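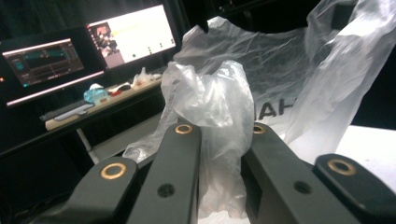

Clear bag in the jaws, white shopping bag behind it. Bags like these are where the trouble started.

The fault showed up in March, on a run of 1000 picks, and the lead tester at the Jekcombe lab still sounds annoyed about it. We talked by phone, twice, the second time while she was eating lunch.

"Pick 571," she says. "It reported a clean release. Log says open, jaws say open. Bag's still on there."

Film stuck to the fingers. The arm, running software from Stoltel, took the release as done and went for the next item. Bag went with it. Trailing plastic wrapped over the wrist joint and the arm pulled against it for 6 seconds before the force limit tripped.

Who was near it? "Me. Arm's length. I had my hand out to grab the bag, which is dumb, I know that now."

No injury. One bent finger mount, a torn cable sleeve. She shut the Lennox cell down that afternoon and it stayed down.

The part that bothers her is the sensing. Jaw position only. Nothing on the gripper checks if something is still hanging off it. With boxes that never mattered - a box falls. "Film doesn't fall. It clings, it folds over, you've got a flap on the outside of the finger and the gripper has no idea."

So it's back to hand work for now. Somebody holds the gripper, closes it on a bag, lets go, looks. Slow stuff. The target is 500 hand grasps before anything goes back on the arm.

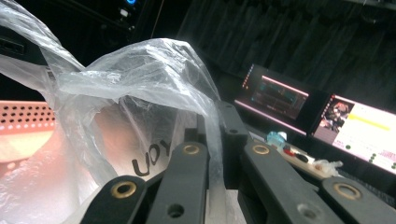 Film hanging down between the fingers during hand-held work.

I asked if clear bags are worse then the rest. "Clear is worse for the camera. It sees whatever's behind it. We had the model call a bag empty space, twice, same morning."

Mavaleck, who make the finger pads, have offered a rougher surface. She isn't sold. Rough might grab the film even more. She wants a second check before the arm is alowed to move: camera on the jaws, fingers open, wait, look again. Costs time on every pick. "Fine. Let it cost."

And people reaching in? New rule, taped to the cell door. Stop button first, then hands. It applies to her too, she says.

The cell has no restart date yet.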